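December 10, 2024
Notebook, wire desk text tools

Picked up the dedupe work again. Goal for today was to find out why the hospital and health items on political figures keep slipping through as new stories when they are the same story with a fresh dateline.

Pulled the Soranberg batch from the archive share, 2651 items, all English, foreign politics only. Stripped the headers and the trailing "also read" lines before anything else. The stripping script still eats the first sentence when an agency credit runs straight into the text with no line break. Fixed that by looking for the colon after the dateline and leaving everything behind it alone. Reran the whole batch from the raw files so we don't have half of it cleaned one way and half the other.

Then the matcher, default settings. It groups on names, place and verb. Works well enough for elections and cabinet changes. For illness stories it falls apart, and after reading through a stack of them I think the verb is the trouble. One outlet writes "was admitted," the next "was taken in," the next "is under observation." Same event, three groups. Added a small table of equivalents for the hospital verbs and kept it in its own file (verbs_health.txt) so it can be switched off.

Drew a sample of 100 groups after the change and read them by hand. Two were wrong merges. In one, a former minister went into the hospital, was sent home, and went back in the following month, and we had folded both stays into one story. The other was a father and son with the same surname, both in the same party. The name rule takes the last word only when there is no title in front, so it had no way to tell them apart.
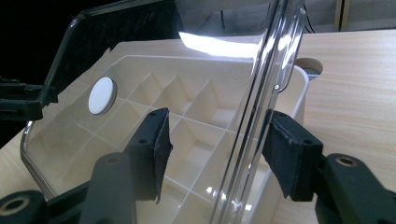
For the two-stays problem I tried a cutoff on the gap between datelines. A short gap splits too much, as some papers run the agency copy days late. A long one brings the bad merge right back. Left it at the long setting for now and added a check for words like "again," "second time," and "readmitted." If one of those shows up in the first two sentences, the item opens a new group. Crude, but it caught the bad case and did not break anything else in the sample.

Father and son: no fix yet. First names are in the text, usually in the second paragraph, but the matcher stops reading after the lead to save time. Could let it read further only when a surname is on the known-clash list. We don't have that list. Somebody would have to start one.

Spelling of transliterated names is the next thing in line. Layug has a table of variants from their own archive and said we could use it as long as we send our additions back. Looked at a printout. It is sorted by country, which is fine for lookup, but it mixes people and parties in the same column. Will need to be split before we load it.

Side note on datelines. Dateline city and event city are often different in this batch – the party spokesman talks in one capital, the patient is in another. The matcher treats the dateline as the place of the event. Turned that off for the health group only. Left it on for the rest until there is time to test it.

Also noticed that second-hand attribution ("reported by," "quoting local media") gets counted as a separate source. So a single claim from one party official looks as if it was confirmed by several papers. That matters more than the grouping, as the desk reads the source count on the Mikerora screen as a measure of how solid the story is. Wrote it up in the issue list and marked it high. Until it is fixed, the count should not be used for anything involving a health claim or a death.

Ran the full batch overnight settings once on the Nonwood machine to see if memory holds. It does. Log is in the usual folder, named with today's date.

To do:
Split the Layug table into people and parties
Start a clash list for surnames, even a short one
Fix source count on quoted reports
Retest the dateline setting on election items, January
Ask the desk whether they want updates shown under the first story or as their own line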